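Witmont workshop, shared notebook
November 5, 2021
Entry by Darlene Gosselin

Subject: card placement, hand-held grippers, and the revised duties for the packing bench

The Lachance line is to take over card placement from the packing bench in June. Until then the bench staff will carry out the task with the hand-held grippers, so that the motions on which the line is trained are those of people who know the work. Session 7 was completed this morning. The log now stands at 2413 recorded placements, of which 151 are marked for review, mostly for a card set down at an angle and then corrected.

Two points were raised by the bench and are noted here for the Cotau office. First, staff wish to know whether corrected placements count against them. They do not — the corrections are useful and should be left in the log. The wording on the review sheet will be changed from "fault" to "second attempt". Secondly, the grippers tire the wrists sooner than placing by hand. Turns at the station will be kept short and the bench will set its own order of rotation.

With regard to duties after the change, 2 posts at the bench will move to checking and line recovery. The remaining hours go to the Grandovine orders, which are too varied for the line at present. No one has yet been shown the new grade descriptions, and I have asked for these before any further sessions are booked.
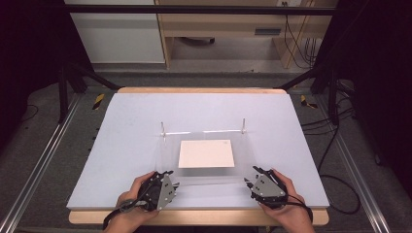 The clear fixture remains difficult for newer staff, who tend to judge the walls by their reflections and approach too high. Experienced staff come in low from the near side and keep both jaws level. I propose that this be written into the bench instructions in their own words, with their agreement.

Outstanding: cable ties for the gripper leads; amended review sheet; reply from Cotau on grades. Session 8 not to be scheduled until the last of these is received.

D.G.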